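4.3 What the operators did with the gap

Most of the failures we had planned for did not occur. The policy trained on the Prura set rarely dropped anything, and it rarely closed on thin air. What it did, with real commitment, was wait. In the approach phase it would bring the open fingertips down beside a container, stop a short distance above the surface, and stay there until the time limit ran out. We logged these as stalls. Of the 361 evaluation trials, the stalls made up the largest single group of failures, and for several weeks we blamed the network.

The network was doing what it had been shown. When we went back through the 223 handheld demonstrations, we found that operators tended to pause with the gripper open before committing to a grasp. Some were checking the alignment of the fingertips. Others were waiting for the recording light, which on the Dritia handle comes on late and sits on the side facing away from the person holding it. We designed the handle, so we have kept our remarks on this short.

A pause is harmless in a video and expensive in a training set. During a long pause the wrist view barely changes, the recorded action is close to zero, and the policy receives many near-identical frames that all recommend doing nothing. With a two-frame observation history it has no means of telling the start of the pause from the end of it. A person knows that the light has come on. The policy has only the fingertips, the surface and whatever part of the container happens to be in view, and on that evidence standing still is a sensible choice.

We tried 2 remedies. The first, which we call trimming, removes any run of frames in which both the handle speed and the change in finger width stay under a fixed threshold. It is crude and takes an afternoon to write. The second, Onyeka weighting, keeps every frame but scales its loss by the distance traveled over the following window, so that idle frames count for little without vanishing. It took a good deal longer than an afternoon, and we were fond of it.

Trimming won. It removed most of the stalls on the container tasks, while the weighted policy still hovered whenever the target was partly out of view. We suspect the weighting also punished the slow final approach, where small motions matter most, and a later run with a shorter window supports this. The weighting method has been moved to the appendix, where it may be visited.

Trimming has a cost. Where a pause is part of the task, as in the Durton pouring sequence, cutting it teaches the policy to tip the container back before the liquid has had time to leave. We therefore turned trimming off for any segment in which the fingers were closed and applied it only to open-finger approach. Figure 2 gives a wrist-camera view with the fingertips apart and nothing held between them.

The threshold was set by hand on a small held-out group of demonstrations and was not changed afterward, mostly because the first value worked and we did not want to know how lucky that was.

Figure 2. Wrist view with the fingertips open over a white surface. A translucent cylindrical object stands at upper left, close to the left fingertip.
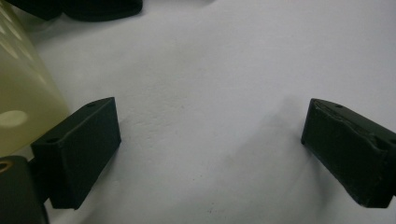 The same threshold was used for all operators, including the two who paused so briefly that trimming left their recordings almost untouched. Their data gave the fewest stalls before any correction, and we have since asked them to train the rest of us.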